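Vindthorpe Model Club - Frequently Asked Questions

When do you meet?
Every Wednesday at 7 p.m., upstairs at the Auer building. The door is locked at 7:30, so call Ebbe Vik if you are running late.

Do I need my own tools?
Bring a knife and a cutting mat if you have them. Glue, clamps and sandpaper are in the cabinet by the sink. Please put the caps back on.

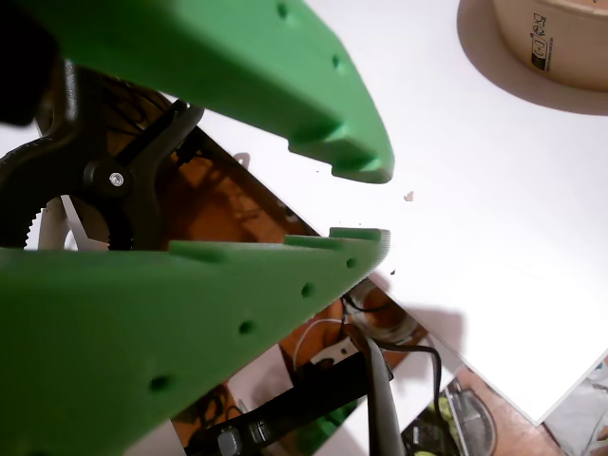
How much does it cost?
Membership is 400 kronor a year. Your first 4 visits are free. Students pay 254.

Can I bring my kids?
Yes, from age ten, as long as an adult stays with them. Spray paint is for adults only.

What kind of models do people build?
Mostly houses, boats and railroad buildings. Kits are fine and so is working from scratch. Thin board is easier to cut than most beginners expect - go over the line several times with light pressure.

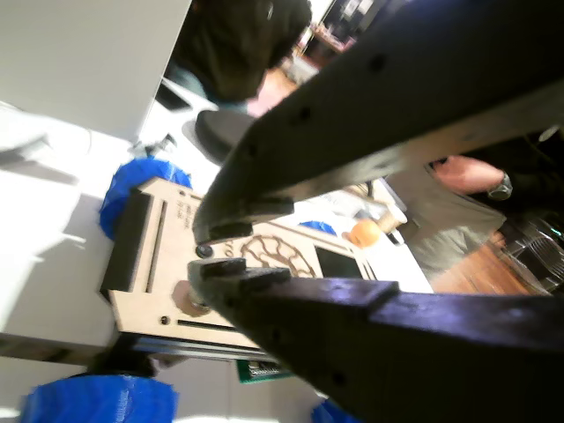

Light-brown wooden parts, laser-cut.

Can I leave a project at the club?
Each member gets one shelf. Write your name and the month on anything you leave. Unmarked items are cleared out in February.

Who do I contact about joining?
Joar Granström handles new members. Leave a note in box 164 downstairs or ask for him on a club night.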